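How to Set Up a Summer Work Spot on the Patio

Every year, as soon as the mornings turn mild, I start carrying my work outside, and every year I used to carry it right back in again by lunch with a headache and a dead battery. It took me a couple of summers to get the patio to a point where I can put in a proper morning out there. If you have a table, a chair and a bit of shade, you are already most of the way along, so let me walk you through how I do it.

Step 1. Follow the shade for a day

Before you move a single thing, spend one ordinary day peeking out the back door every hour or so and noting where the shadow falls. I did this with a stub of chalk, marking the edge right on the paving, and my neighbors must have wondered! Our patio in Plermont is good from 8 in the morning until lunch and then it turns into a griddle, so I plan my screen work for early and keep phone calls for later on, when I can wander around under the tree.

Step 2. Pick the table you already have

You really don't need a desk. A regular patio table is fine for a laptop, and a round one is rather nice, as you can scoot your chair along with the shade all morning without bumping into corners. Do give it a wipe first, and check that it doesn't rock. If it does, a folded piece of cardboard under one foot will see you through until you get around to a proper fix.

Glass tops deserve a special word. Bumpy glass is lovely for iced tea and not so lovely for a mouse, as the light sensor underneath likes a plain, flat surface to look at. You may find the pointer skips or drifts, or just sits there sulking.

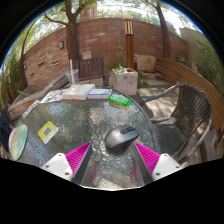 Step 3. Give your mouse something to run on

A cloth mouse pad is the easy answer, and so is a thin cork placemat, a magazine, or the back of a legal pad. I keep a Wallner placemat, 18 inches wide, in the basket by the door. Put a dab of reusable putty under each corner if your yard is breezy - mine once sailed clean over the hedge.

Step 4. Sort out the power

Start with a full battery and turn off anything you aren't using. If you do run a cord, make sure it is an outdoor-rated one plugged into a protected outdoor outlet, and lay it along the wall where no one will catch a toe. Bring it in when you finish, even if the sky looks perfectly clear.

Step 5. Fix the glare

Sit so the brightest part of the yard is off to one side, with neither you nor the screen facing straight into it. Turn the brightness up to 80 percent or so and switch to a light background with dark letters, and wear a dark shirt, as a white one shows up in the screen like a ghost.

Step 6. Pack up when you're done

Electronics don't care for dew or direct sun, so everything goes back in the basket and the basket goes back indoors.

Related articles
Choosing a Patio Umbrella That Stays Put
Cleaning Outdoor Glass Without Streaks
Plerkby or Zuvport: Which Folding Chair for Long Sitting?
2 Easy Ways to Hide an Outdoor Cord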